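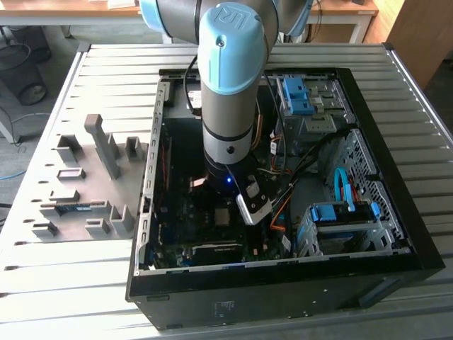
3.2 Layout of the tower cases

Figure 3. An open desktop tower lying on its side, with the drive bays to the right of the motherboard.

All the cases in the study were black desktop towers taken from office stock retired in January. Each one was laid on its side on a slotted aluminum table and opened before work began. In this position the motherboard faces up and the parts can be reached from above. The tower in Figure 3 has the same general layout as most of the others. The metal bracket with the expansion-slot openings is on the left, the board is next to it, and the drives are on the right. The graphics card lies near the bottom of the board.

We sorted the fasteners into two groups. The first group needs a tool, and is mostly screws on the power supply, the board and the expansion cards. The second group can be worked by hand. In Figure 3 it includes the bright blue plastic clips on the upper drive cage and the blue latches on the hard drive caddy below. Makers often color these parts so that a person servicing the machine can find them quickly. We kept the color in our parts list, as it helped when we compared cases from different years.

Cables took up more of our time than screws did. A light blue SATA cable rises in a tight loop from the caddy in Figure 3, and an orange cable crosses between the board and the drive area next to bundles of black, red and white power wires. Cables like these can hide a connector or a screw head. We therefore listed every cable by the two parts it joins and by color where the color was distinct.

The full list holds 1683 entries from cases collected at the Cirkness and Hornava sites. Small chips and headers on the boards were left out. Entries were made in Evlow, and a second reader checked 400 of them against the open cases. Most disagreements were over whether a drive cage and its caddy should be one entry or two. We settled on two, as the caddy comes out by itself.

Comments (3)

Does the list say which caddies take the smaller drives? We have more than 300 old towers to strip and that would save us a lot of looking.

The text says cable color was recorded "where distinct." I would like to see the rule used for the gray ones.

We used the Lü parts list before this and it treats cage and caddy as one entry. Two makes more sense to me.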